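Re: [facilities-notices] Carpet care in the shared rooms at Hedegaard

From: Châu Kiều, Facilities Office
Date: 1/10/24

Dear colleagues,

Thank you for the replies to the circular on floor care. One of them raised points that concern every department, and the relevant part is quoted here with the writer's permission.

> The notice states that the gray carpet in the shared rooms is
> to be vacuumed at the end of each booking. Our group at
> Pindodcombe has always left this to the evening contractor.
> Please confirm whether the contractor is being withdrawn, and
> whether we may go on using our own spot cleaner.

The contractor, Lalineck, is not being withdrawn. Its staff will continue to clean the corridors and stairs each evening and will shampoo the carpet in the shared rooms in February. Vacuuming between bookings passes to the departments. The area to be covered under this arrangement is 3,241 square feet.

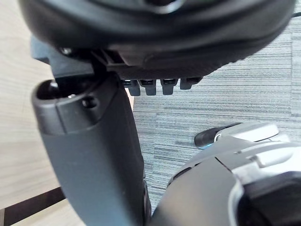

May departments continue to use their own spot cleaner on the carpet?

Only products on the approved list may be used. Departments that hold another product should return it to the Facilities Office, Room 147, and will be issued a replacement at no charge.

The approved product is Nudero, diluted as stated on the container. Stains should be blotted with a white cloth and then treated from the outer edge inward. Brushes are not to be used, as they raise the pile. Any stain that remains after a second treatment should be reported on extension 725, giving the room and, if known, the substance spilled.

Chairs and other light items are to be moved before vacuuming and put back afterward. Heavy equipment should be left in place and the carpet cleaned up to its edge.
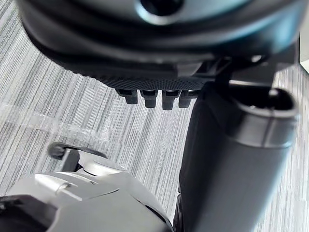 Cables must be lifted clear of the floor before the vacuum is switched on. Damage to a cable is charged to the department holding the booking.

Section 4 of the room use agreement has been amended to reflect these changes. Departments that have already signed the agreement do not need to sign again. Questions may be sent to this list or directly to me.

Sincerely,

Châu Kiều
Facilities Office, Hedegaard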